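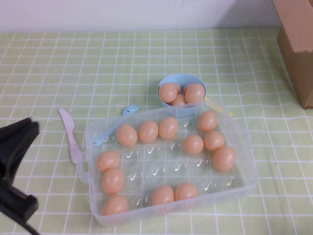 Grellow Starter Kit: Frequently Asked Questions

What is Grellow?
A tabletop practice kit for small robot arms. You get tasks and a printed guide, and your arm gets something fun to work on. We started it because we were tired of stacking blocks!

Does the kit come with a robot?
No, you bring your own arm. Most people run ours with a Zulen or a Harju, and both have ready-made setup files on the downloads page.

Why eggs?
They're a great shape to learn on. An egg rolls, it has no flat side to grab, and it has to land in a cup that is only a little bigger than it is. Toy eggs also let you mess up as often as you like, and you will (we still do).

How long is setup?
An afternoon if you've used your arm before. Hina Orakzai wrote the walkthrough, and she answers questions on the forum most evenings.

Do I need to write code?
Not for the first 2 tasks. After that a little Python helps, and the guide has plenty to copy from.

Can I use my own dishes and trays?
Please do! Clear plastic is harder for many cameras than solid colors, so try a solid tray first if your arm keeps missing.

How many practice runs should I record?
Start with 100. Vilja Ahonen went up to 400 on the tray task and loved how much smoother her arm got, but you'll learn plenty before then.

Will it work with a Canivora gripper?
Yes, with the wide fingers. The narrow ones tend to squeeze the egg out sideways. We're testing soft pads now and hope to have them in the shop by February.

Page updated Sep 12, 2022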